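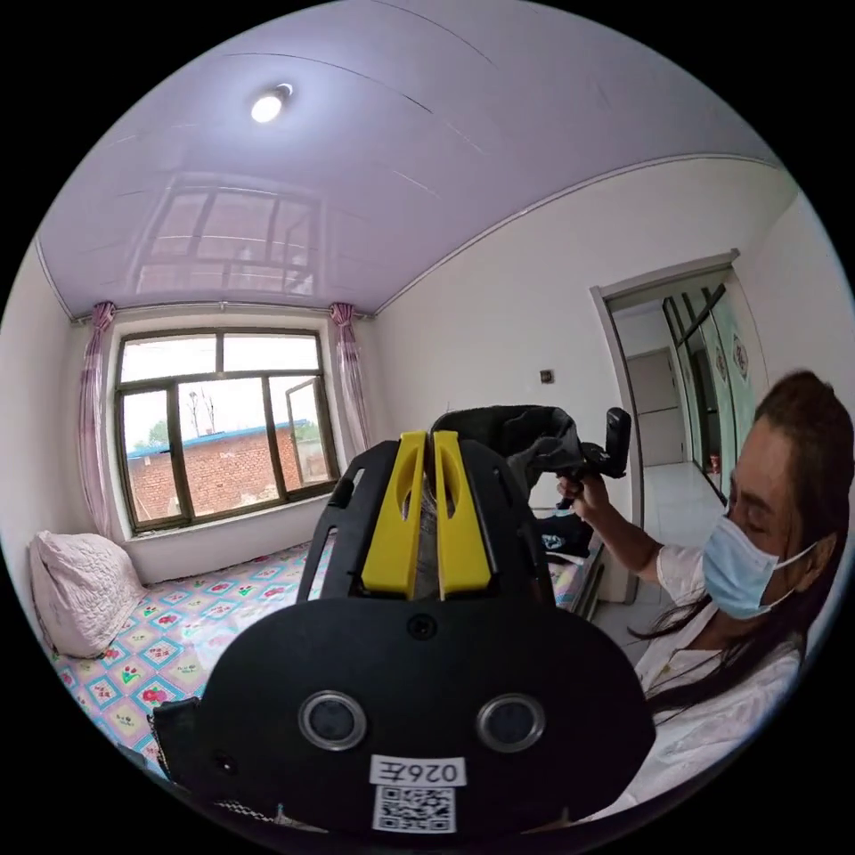 Minutes, residents' household group, Kokton House

Opened late, kettle trouble. Last minutes read and agreed, one correction: the linen budget is 2000 for the year, not per floor.

1. Bedrooms
Back bedroom gone over first. Ceiling panels glossy and they show everything, so wipe along the seams when dusting, dry cloth only. Round light works, leave it. Agreed clothes should not stay hanging along the wall for good, a proper rail is wanted. Price from Billance is 422 for the long one, fitting extra. Felt to be steep. Ask Radton for theirs before anyone orders.

2. Bedding
Quilted bedspreads to stay on the beds through summer. Talk of switching to plain white, not popular. Wash on cool, no bleach, the printed ones fade. Spare pillows go in the hall cupboard, top shelf, NOT the bottom (damp).

3. Clothes for the August swap
Long discussion. Everything gets laid out flat on a bed before folding, one item at a time, pockets checked. Jeans folded in half lengthways then in thirds. Stained things to the rag bag. Last year's boxes came back half mixed up, so lables on the outside this time, size and type. 50 boxes on order from Palma, flat packed, tape not included.
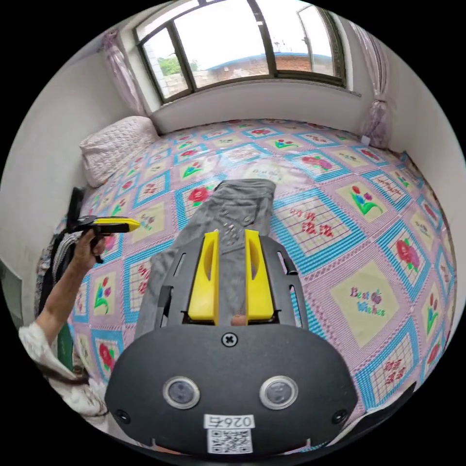 Kokton, 29 May 2019

Item 3 continued after the break.

Grey jeans with the row of metal studs: fold with the studs facing in, they catch on knits. Same for anything with buckles or big zips. Question whether studded stuff should go in at all, agreed yes, denim always goes first. Keep it in its own box.

The "Best Wishes" bedspread, roses and tulips, blue and pink borders. Asked if it is for the swap. It is not. Stays on the bed with the pink pillow.

4. Storage
Hall cupboard full again. 2 shelves to be cleared before the boxes come. Old curtains can go, nobody spoke up for them. Suitcases under beds ok if the floor can still be swept.

5. Any other business
Dryer makes the noise again. Reported, no answer yet. Window in the laundry to be kept shut over night.
Request for more hangers, wood if possible, carried over to next time.

Closed. Next meeting date to go up on the hall board, bring the box list adn a pen.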